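Boards and Worktops: the Burthorpe kitchen gallery
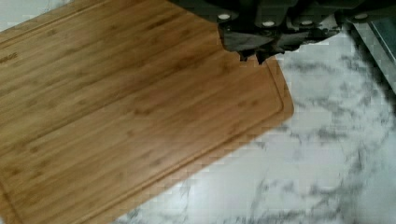

I have wanted to put this page together for ages, ever since the kitchen at Burthorpe was finished and I found myself taking more interest in the chopping boards than in the cupboards. Boards are lovely things! They get knocked about every day, they pick up marks and smells and stains, and most of them still look better after a few years than they did in the shop. Bamboo is my favourite of the lot, and pale marble is my favourite thing to put it on, so the two of them get most of the attention.

This is the first page of the gallery and it's all about bamboo on marble. I'll be adding the beech and olive wood boards in September, once I've oiled them and they're fit to be seen.

The grain

Look at those long straight lines. Bamboo is a grass, so it doesn't have rings like a tree does, and a board is built up from narrow strips pressed and glued side by side. You get stripes where a plank of oak would give you swirls. The little darker marks along the strips are my favourite bit (they come from the joints in the cane, the same ridges you can feel on a garden bamboo pole) and they never fall in quite the same place twice.

The colour

Warm honey, going on tan. Our first bamboo board was a much darker one, the sort that has been steamed until the sugars turn brown, and I liked it well enough, but it made the whole worktop look heavy. The honey sort is so much more cheerful next to white marble. It's the colour of the crust on a good white loaf, and a loaf sits on it beautifully.

The groove

A groove just in from the edge, following the board round its corner. I used to think these were a bit fussy, and then I carved a roast chicken on a flat board and spent the next ten minutes mopping gravy off the floor. Never again! Tomatoes are just as bad, and so are ripe peaches. If you only chop onions and bread you can do without one, though the crumbs do collect in it rather nicely and you can tip them straight out of the back door for the birds.

Cleaning it is easy enough with an old soft toothbrush and a drop of washing-up liquid. Run it along the channel, rinse, and wipe with a cloth. A wooden skewer sorts out anything that has dried in the corners.

The corner and the rim

Rounded corners are kinder on everybody. I have walked into a square one with my hip and I have dropped a square one on the lino in the old house, and both of us came off badly. A bevelled edge helps too, and it catches the light in a very pleasing way, so the board looks slimmer than it is.

The lettering

There's some faint lettering pressed into the bamboo, and I can only give you the tail end of it from the picture, which looks like NGS. I do like a mark that is cut into the surface. Printed ones wear off in patches and end up looking scruffy, whereas a pressed one just softens with the years. It's worth running the toothbrush over it when you do the groove, or flour gets in and stays there.

The marble

White marble was a bit of a gamble. Everyone warned us off it (lemon juice, red wine, turmeric, they had the full list ready) and they were right that it marks. Ours has a dull ring by the kettle from a jar of pickled beetroot and I've stopped minding. It's cold, it's smooth, pastry loves it, and a honey-coloured board laid slightly askew on top looks good enough to make me want to start cooking.

Please don't chop straight on to it, though. It's dreadful for knives and not much better for the stone. That's really why the boards came first and everything else in the kitchen was fitted in after.

Keeping a bamboo board happy

People ask how I look after mine, so I've put it all in one place.

Wash it by hand in warm water, both sides, and never leave it to soak. Bamboo strips are held together with glue, and a long bath is the quickest way to pull them apart. For the same reason keep it out of the dishwasher, however tempting it is after a Sunday lunch.

Stand it on its long edge to dry. Flat on marble, the underside stays damp for hours and you can end up with a board that rocks.

Oil it when it starts to look thirsty. I use a food-safe mineral oil. The Vovero bottle I'm on at the moment holds 300 ml and lasts me ages, as a board this sort of size only takes a spoonful or two. Rub it in with a bit of old T-shirt, going with the strips, leave it overnight and wipe off whatever is left in the morning. The soft sheen you get afterwards is a real treat.

For scratches, a sheet of 400 grit paper and a light hand will do it. If they're deeper, start with 80 and work up, always along the grain, and wipe the dust away with a damp cloth before you oil. Do the whole face while you're at it or you'll have one pale patch shining out at you.

Half a lemon and a scattering of coarse salt gets rid of garlic. Do this over the sink, well away from the marble!

Still to come

The round olive wood board from Ninh, which has the wildest grain I've ever seen and takes up half the dresser. The big beech one, number 57 in the Dismont list, which weighs as much as a small dog and needs both hands to lift. And a little cheese board with a handle that I found in a box of oddments and have cleaned up twice already.

If you've got a bamboo board of your own that has been going for years, do send me a picture of it, stains and all. I'd love to start a readers' page, and the worn ones are the ones I most want to see.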